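Rultside Storage Furniture: Drawer Care and Adjustment FAQ

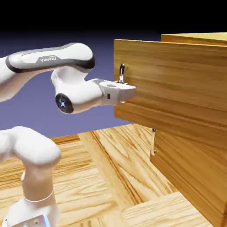 Wooden cabinet with drawers.

Questions are grouped by subject. The answers apply to solid wood and veneered cabinets unless a line says otherwise. Model numbers are stamped on the back rail, left of center.

DRAWERS THAT STICK

My drawers run well in winter and bind in August. Is the cabinet defective?

No. Wood takes up moisture from the air and swells across the grain. A drawer side that clears its opening in a heated house can touch it in a humid one. Length along the grain hardly changes, so the trouble is nearly always at the top edge of the side or the top edge of the front. Wait until the humidity drops before planing anything. Material taken off in August leaves a visible gap by January.

What can I do in the meantime?

Remove the drawer and look for shiny or dark spots along the edges. These are the contact points. Rub them with a plain paraffin candle or a block of hard paste wax, then buff with a dry cloth. Do not use cooking oil, petroleum jelly or spray lubricants with silicone. Oils soak in and collect dust, and silicone will interfere with any later refinishing.

When is it all right to plane or sand?

If a drawer binds all year. Mark the contact points with chalk, take off a shaving at a time, and test the fit after each pass. Seal the bare wood with thin shellac. Leave the running surfaces unvarnished – varnish softens slightly under pressure and grabs.

One drawer tips down when it is pulled out halfway. Why?

The kicker is worn, loose or missing. A kicker is the strip above the drawer side that keeps the back of the drawer from rising. Check that both strips are present and that their screws are tight. On older Rellberg cabinets the kickers are glued and can let go at the rear end first.

SLIDES AND RUNNERS

How do I tell which type of runner I have?

Pull the drawer out fully. If it rests on wood, you have wooden runners. If a metal track is fastened to each side of the box, you have side-mount slides. If no hardware shows from the side, look underneath for undermount slides.

How do I remove a drawer on side-mount slides?

Extend it all the way. Find the plastic lever on each slide, usually just behind the midpoint. One lever is pushed up and the other down, because the same part is used on both sides. Hold both levers and pull the drawer straight toward you. Support the weight from below.

The Distham slide has lost a ball bearing. Can I replace only the ball?

No. A lost ball means the retainer is bent or cracked, and more will follow. Replace slides in pairs. A new slide next to an old one has a different rolling resistance and the drawer will rack.

What do I measure when ordering?

The closed length of the slide, front end to back end, and the clearance between the drawer box and the cabinet side. Do not measure the drawer front. It overlaps the opening and tells you nothing about the slide.

Do slides need grease?

Ball-bearing slides are greased at the factory. Wipe off dirt with a dry cloth. Solvent cleaners strip the grease out of the race. Epoxy-coated roller slides run dry and should stay that way.

FRONTS, PULLS AND ALIGNMENT

The drawer fronts are not level with each other. Where do I start?

With the floor. Put a level on the cabinet top, side to side and then front to back. A cabinet standing on 2 low corners will twist enough to throw every front out of line. Shim the feet first, and touch the slide screws only after the case is level.

The pull keeps coming loose.

Remove the screw and check its length. If it bottoms out before the head seats, it will never stay tight. Use a shorter screw or add a washer. If the length is right, use a removable thread-locking compound.

How do I repair a stripped screw hole in the drawer side?

Glue a hardwood dowel into the hole, let it cure overnight, trim it flush and drill a new pilot hole. Toothpicks and glue hold in a lightly loaded hinge. They do not last in a slide.

PARTS AND SERVICE

Which parts do you stock?

The parts list has 2,149 lines and covers all Rultside and Gebretsadik cabinets with stamped model numbers. Unstamped pieces need a sketch with dimensions. Svend Bergmann handles these requests and will reply with the closest match.

Can you cut replacement runners?

Yes, in maple or beech. Send the old runner if you have it, even a broken one. Abrehet Derese cuts from the original wherever possible – the wear pattern shows how much the opening has moved.

How late can I reach the parts counter?

The counter opens at 9 in the morning and closes at 2 in the afternoon. Orders left after closing are picked up the next working morning. The counter is closed for inventory during part of October.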